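Last edited January 24, 2020. Applies to every Rirnport release from this point on. Older episodes were recorded under looser rules and are marked `legacy` in the index.

# Rirnport: recording and labeling rules

Rirnport is a set of grasping episodes recorded at the Fistska lab with a wrist camera on a two-finger gripper. This file covers how episodes are recorded, what gets rejected, and what the labels mean. Install steps and the loader are in `docs/loader.md`.

## What is in the release

| Split | Episodes | Objects from |
|---|---|---|
| train | 1000 | Olov bin |
| val | 124 | Olov bin |
| test | 300 | Mutiso bin |

The Olov and Mutiso bins share no objects. Do not move an object from one bin to the other, even for a quick test. If it happens, log it in `CHANGES.txt` and pull both bins until someone has checked them against the object list.

## Before you record

- Wipe the camera window and both fingers.
- Run the open/close check twice with nothing between the fingers.
- Confirm the stop button works. Press it and watch the arm halt. Reading the status light is not enough.
- Set the force limit for the object class. Soft and unknown objects use the `low` setting.
- Hands stay outside the taped line while the arm is enabled.

## Approach

Open the fingers before descending. They should be clear of the object on both sides when the arm reaches grasp height. The gap does not have to be equal on the two sides, but neither finger may touch the object before the close command is sent. An episode with early contact is labeled `contact_early` and kept out of train and val.
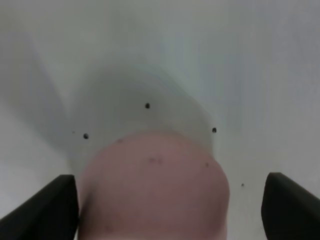 Mutiso objected to the unequal gap when the draft went around: "If one finger lands first, it pushes the object sideways, and then your grasp label is describing a shove. I would put a limit on the offset and reject anything past it."

We did not add a limit. The offset can't be measured well from the wrist view alone, and a hard cutoff would throw out approaches that a working system has to handle. We added the field `first_touch` instead, with the values `left`, `right`, `both` and `unclear`. Use `unclear` freely. A guess is worse than a gap in the data.

## Labels

`object_class` comes from the object list, never from the camera view. At close range a wrist camera often sees only part of an object, and labelers who worked from frames alone disagreed too much.

`marks` is yes or no, for visible spots or blemishes on the object. Specks on the background go under `bg_marks`. The two used to be one field, which made it useless. Old files were split by script in August and there are still mistakes in them. Please report any you find.

`focus` is `sharp`, `soft` or `bad`. Soft frames stay in. Bad frames are dropped from the release but kept on the lab drive.

`outcome` is filled in after the lift, from the full episode. Do not set it from a single frame.

## When to reject an episode

1. The stop button was pressed for any reason.
2. A person's hand or face is in view.
3. The force limit was changed partway through.
4. Timestamps jump by more than 500 ms.

Rejected episodes get a one-line reason in `rejects.csv`. Don't delete them.

## Known problems

- Low contrast between pale backgrounds and pale objects hurts most edge-based methods.
- Shadows near the object are sometimes segmented as part of it. Masks in `legacy` were not corrected for this.
- `first_touch` is missing from all `legacy` episodes.

To propose a rule change, open an issue with the tag `rules` and include at least one episode ID.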